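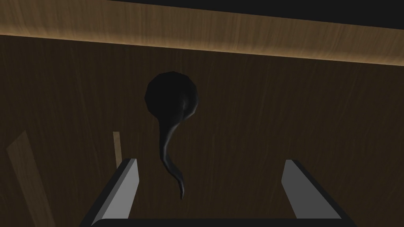
Boletín interno de Dollano · Núm. 17

Preguntas frecuentes sobre la llegada de los robots al taller

¿Voy a perder mi puesto?
Empezamos por la que más nos habéis hecho en los pasillos, y con toda la razón del mundo. No hay ningún despido previsto por este proyecto, y así lo hemos dejado firmado con la plantilla. Lo que sí cambia es el reparto del día: las personas de preparación pasarán menos horas acercando piezas y más revisando, ajustando y decidiendo qué se hace cuando algo viene torcido.

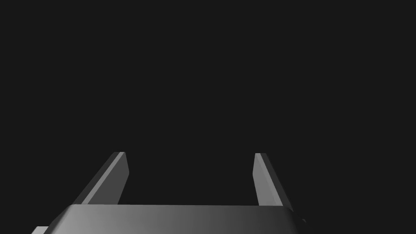 Sabemos que para quien lleva media vida en el mismo banco esto no es poca cosa, así que los cambios de tarea se hablarán antes con cada uno, con calma y con un café delante si hace falta.

¿Quién enseña a los robots?
Vosotros, en buena parte. Zurby pone el programa de simulación, pero quien sabe cómo se coge una pieza delicada sin marcarla es quien lo hace a diario. Habrá 3 grupos de prácticas y las horas cuentan como jornada.

¿Hace falta saber informática?

No, de verdad que no, y lo decimos también por los que todavía llamáis a Jhun Mercado cuando se atasca la impresora (¡él encantado!). La primera sesión es muy sencilla: os familiarizáis con la pinza, que tiene solo dos dedos, y aprendéis a abrirla y cerrarla.

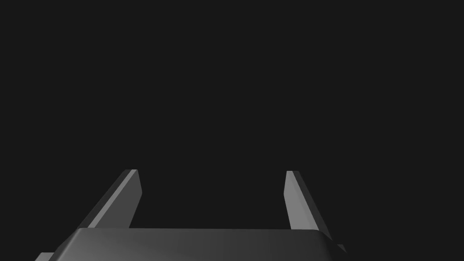
El ritmo de aprendizaje lo marca cada persona, y no vamos a comparar a unos con otros ni a colgar listas. Con los dedos separados y sin nada entre ellos es fácil fijarse en cuánto hueco queda, y por ahí conviene empezar antes de pensar en coger cosas. Lo demás llega con la práctica.

¿Y si no me siento cómodo con el cambio?
Decidlo cuanto antes, por favor, a vuestra encargada o directamente a Jhun, en la extensión 2951. Se puede pedir un turno de acompañamiento o, sencillamente, más tiempo.

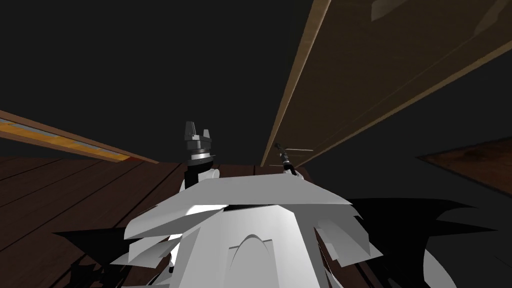

Pedirlo no quita ningún plus ni afecta a la categoría, y nadie tiene que justificarse por escrito. El siguiente repaso de los puestos será en mayo, y hasta entonces seguimos recogiendo preguntas en el buzón de la entrada.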